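Grostix releases Trurnari 6, with a new way of handling knobs and dials

5 Oct 2026

Robotics software firm Grostix has released version 6 of Trurnari, its control and planning package for single-arm robots. The main change is in how the software deals with things that have to be turned: cooker knobs, thermostat dials, taps and the like.

Earlier versions treated a turn as one planned movement. The planner worked out where the knob was, chose a path for the fingers and a wrist rotation to go with it, and sent the whole lot to the arm. If the fingers closed slightly off centre, the rotation carried on regardless, and the knob either slipped or was pushed sideways against its shaft.

Version 6 splits the job into an approach, a grasp and a turn, and checks the position of the knob again before each one. The last check uses the wrist camera alone, at a range where the side camera is often blocked by the gripper. The software looks for the outline of the grip and for the ring of markings around it, and uses the two together to estimate the centre and the current angle.

Grostix says the close view was the hardest part to get right. Glossy white plastic gives the software few edges to work with, and a streak of reflected light can be taken for one. The new perception module gives less weight to bright patches and more to printed marks, such as the dots and numbers on a dial.

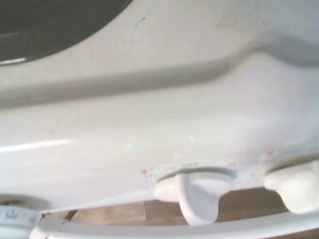 Annick Wong would have liked to see this two versions ago. In a comment under the release notes, Wong wrote that her own team had given up on the old turning routine in July and written a replacement, which now has to be compared with the official one before they can upgrade. She also asked whether the angle estimate still works on knobs with no markings at all. Grostix replied that it does, but with a wider error, and that users can set a starting angle by hand in the task file.

The company tested the release on a kitchen layout with a white electric stove as the main target. The stove has five knobs in a row on the front panel, close enough together that the fingers have to come down at a suitable angle to avoid the neighbours. Grostix ran 2698 turning attempts on the old planner and the new one combined, and says 2489 of them were logged completely enough to be used in the comparison. The rest were left out of the results, mostly owing to dropped camera data.

The full results will be published with the next set of documentation. For now the company has released only the logs and a short note on how a successful turn was defined. A turn counts if the knob ends up within the requested range and the fingers have let go without moving it again.
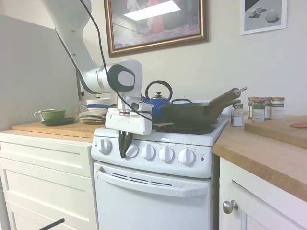 Planning times have gone up slightly as a result of the extra checks. Users who don't need them can switch off the second and third in the settings, which brings back something close to the old behaviour. The checks are on by default for new projects and off for projects carried over from version 5.

There are changes to the tooling as well. The replay viewer, Fakia, is now part of the main install and no longer a separate download. It lines up the wrist and side camera recordings with the joint data, so that a user can stop at the moment of contact and see what the planner believed about the knob's position at that point. Fakia can also mark places where the two cameras disagreed by more than a set amount.

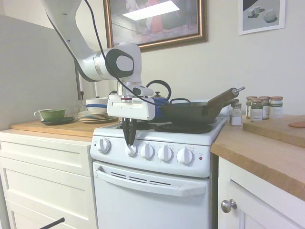

The recording format has changed to make this possible. Old recordings can be opened in Fakia but have to be converted first, and the converter handles about 900 recordings an hour on an ordinary desktop machine. Grostix advises keeping the originals, as the conversion does not work in reverse.

Support for the Lemieux motion library has been kept, though it is no longer the default. Projects that call Lemieux directly should run without changes. Those that rely on its built-in collision settings will need to copy them into the new task file, and a script for this is included in the install folder.

Known problems listed in the release notes include a slow start when both cameras are on the same USB hub, and a fault in which the angle display in Fakia shows a negative value after a full turn. The stored data is not affected. A fix for the display is planned for the first update.

Trurnari 6 is available now to existing licence holders through the usual download page. New users can apply for a trial licence, which covers one arm and includes Fakia.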